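Packing glass soda bottles in a styrofoam holder – fill the empty slots or not?

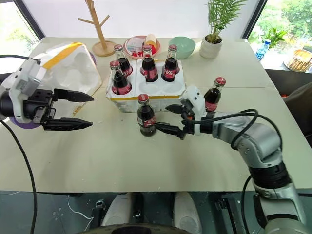 Photo: Hywel Vaughan

Posted in Packing and Moving

Hello all. I am sending glass bottles of Coca-Cola to my cousin in Harkberg, as a gift for his new apartment. For this I bought a white styrofoam holder with round slots, and it has a lid with round hollows in it for the tops. On the photo four bottles are already in their places, three at the back and one at the front left, and two are still on the table.

My doubt is about the order and about the tape. Must I fill all the slots, or can some stay empty if the bottles do not move? And is the yellow tape enough to keep the lid closed, or do I need also a carton? The trip is 336 miles by road and it will be July, so I worry also for the heat.

Thank you in advance, and excuse my English.
Hywel Vaughan

3 replies

Wiremu Cartwright
Put it in a carton, always. Styrofoam breaks easily at the corners when somebody drops it, and tape does not help with this. I take a carton which is a little bigger on every side and I fill the space with crushed paper, also under the bottom.
For the slots: I start at the back row and then go to the front. An empty slot is not a danger for the bottles next to it, but the box becomes heavier on one side and people carry it badly. If you have all six, put all six.
Before you close it, hold the lid on with your hands and tip the holder slowly. If you hear glass knocking, wrap one turn of kitchen paper on each bottle – not more, or it will not go in the slot.

Krishnan
tape is fine, i sent 11 jars like this and only one broke

Custura_25
I do not agree with the answer above, one broken is enough to make everything sticky. Put the whole holder in a strong plastic bag and close it before it goes in the carton. About the heat, ask the carrier if the parcel stays in the truck during the night. Mine stayed nearly two days in a hot depot. The bottles survived, but I would send them in fall if your cousin can wait. And write GLASS on two sides, with a thick marker.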